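About Us

Hi, I'm Alasdair Drummond, and I look after robot cells for a living. Trutaten is my little company (me, a van and far too many hex keys), and I've been at it for 10 years now. Before that I was on the maintenance crew at Bruvberg, where I learned that most "broken" robots have a tired cable or a loose screw!

Picking cells are my favorite. You've got an arm, a gripper, a bin of odds and ends, and it all has to stay exactly where you left it. So I start with the boring stuff. I check the clamps on the bin, then the tape marks on the table, then every inch of wiring from the arm down past the wrist. Cables need enough slack to let the wrist turn and not so much that they snag on something.
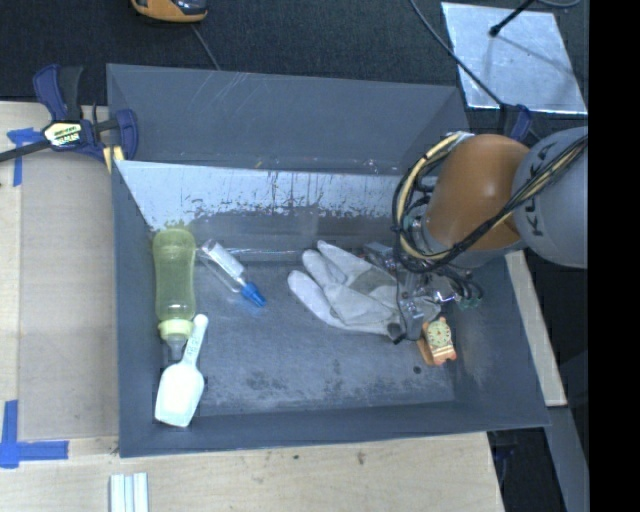 Then I run slow picks, and I mean slow, with a mix of soft and hard things. Soft stuff like gloves will show you a lazy finger faster than any test block. If a grip looks off I go back to the finger screws first, then the connectors, and only after that do I open up the software (my customers at Moulin tease me about this, but they keep calling).

I write everything down in a notebook I call Lorkel, don't ask. It's up to 1,401 entries, and you get a copy of the ones for your cell.

A full checkup takes me one morning and covers 28 points. I'm happy to drive up to 300 miles, and I'll bring my own coffee. November fills up early, so drop me a line before then if your cell needs a going-over!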